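Notebook, peg board collection, November

Goal for this stretch is 4000 usable episodes on the Kavov board before the Irkby group starts training. Count this morning was 2941. Anything where the operator restarted partway through is not in that number.

Morning block was all right-hand work: approach a peg, pinch, lift, set down, back off. Left hand stays up and out of the way unless the instruction calls for it. We dropped the replay speed to match the Fodberg logs, so the new episodes and the old ones can go in one set. Fingertip readings on the right index drifted again after around 20 episodes. Re-zeroed and noted the episode number in the sheet.

Purple light setting stays on through the next 48 episodes, then back to white. The last model did fine under white and fell apart under anything colored, grabbing at air beside the small blue pegs. I want enough purple in the set to tell if that was the light or the camera exposure.

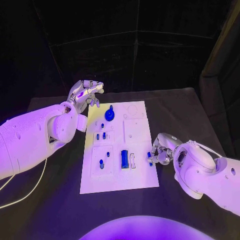 Changes to the procedure

Check both arm cables before each block. A pull on the left one shows up as a twitch in the wrist data and we only find it at review.

Start the hands from a different height each time. Too many of the early episodes begin from the same pose and the policy has learned the pose.

Keep failed grasps if the operator recovers without a restart. Tag them "recover". Kaneko loader skips that tag by default, so set the flag by hand when exporting.

Block and slot is a separate task. Don't mix it with pegs in one episode.

Still open: whether to turn the board between blocks or leave it lengthwise. Leaving it for now. Disk on the recording machine needs clearing before the evening block.

This site uses cookies to remember your settings. Accept | Manage preferences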